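Dec 4, 2019
By Lok-yiu Yuen

Your oiling questions, answered

How often should I oil a chopping board?
I do mine every 2 months, more in January when the heating's on and everything dries out. If it looks thirsty, it is!

Can I use olive oil?
Please don't – it goes sticky and smells. I buy plain mineral oil, a 200 ml bottle, and it lasts me ages. 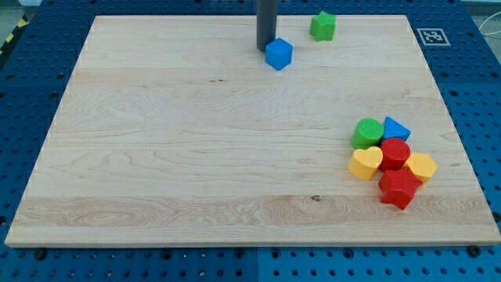
Leung wrote in to ask whether lemon and salt really shift onion smells. Mostly, yes (rinse it well after).

Related
Knives: how sharp is sharp?
Looking after wooden spoons

Contact | © Hatholm Kitchen Notes | Back to top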